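Monday, 9:40 in the evening

I am home since one hour and my feet still feel the apron. I want to write it down before I sleep, because tomorrow I start at 4:30 and after that I will remember only the coffee.

It was my first day alone on the load sheets for Fernell. Until last week Els Verbruggen sat beside me and checked each number before I sent it. Today she was at the other end of Prendby, at the training rooms, and I had her phone number on a yellow paper under my keyboard. I did not call her. I looked at the paper many times.

The morning flight to the coast had 62 passengers and was easy. The bags were 1,186 kilos, the fuel was as planned, and the captain signed without asking anything. I wrote the time in my notebook, and next to it I made a small cross, as my father does when he pays a bill.

The second flight was not so easy. They changed the aircraft at the last moment. The first one had a fault with a door light, so they gave us the other turboprop, the old one, which has a different empty weight. The difference is only 125 kilos, but Sindis does not take the new weight by itself when you change the registration after the check-in has opened. You have to close the flight, choose the aircraft again and open it again. I knew this. It is on page two of my notes, with red ink. Still I sat there and looked at the screen, and the number for the nose seemed wrong to me, and I could not say why. 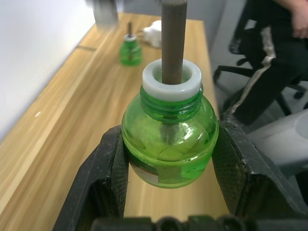
Then I saw it was still the empty weight of the first aircraft. I did the whole thing again from the beginning. Jelle Prins came in from the ramp and asked where his loading instruction was, because the belt was already standing at the rear hold. I said "two minutes" and it was six. He was not angry, but he stood behind my chair and breathed, and that is worse for me than shouting.

We left 13 minutes late. Seven of them are written on the door light and six are written on us, on the desk, so on me. Gerrit Goossens told me in the corridor that I should not lose sleep over six minutes. He said that in his first month he sent a sheet with the passengers of the wrong flight, and the crew found it while the engines were already running. I do not know if he told me this to help or if he just likes to tell it. I think both.

At lunch I ate my bread in the small room behind gate four. Hanneke Verbeke was there too, with her roster on the table and three colors of pen. She tries to change her late shifts in February with somebody, for her sister's wedding. I said I can take one of them. Afterward I thought, maybe I should first look at my own roster. I looked. It is possible, but then I will have six days in a row. Well, I have said it now.

We also talked about the news that Fernell will perhaps give back one of the turboprops in spring and rent a small jet for the summer. Everybody has an opinion. Hanneke thinks the jet is for show and that the short runway at the islands will not allow it. Jelle heard that the islands will be dropped completely. I hope he is wrong. The island flight is my favorite, with the mail sacks and the boxes of fish that come back in the afternoon, and the people who greet the crew by first name. With a jet we would need a new loading table too, and I have only just learned this one by heart. 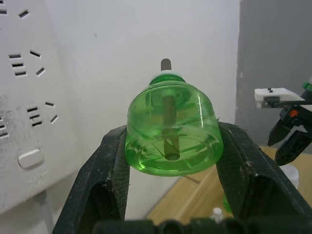
*Green bottle, white collar, the rod in the middle.*

The afternoon was calm. The wind turned and they used the other runway, so I could see the departures from my window. I like how the propellers change their sound when they begin to roll — first it is a rough noise and then it becomes one tone. Joris Dewulf, the duty manager, found me standing there. I thought he would say something about the delay, but he only asked if the printer had paper. It had.

Words I learned today: "tail-heavy" I knew already, but "tail stand" I did not. It is the pole they put under the back of the aircraft when it is being loaded, so that it does not sit down. I had seen it every day and called it "the stick." Jelle laughed at this, in a friendly way.

For tomorrow: write the reopening steps on a card and put it on the screen. Ask Els if the old aircraft is planned for the whole week. Bring the blue sweater, the office is cold before six. Call mother, she asked twice already how my first day alone was, and I answered only with a thumb.

The alarm is at 3:35. I have put the second one in the kitchen.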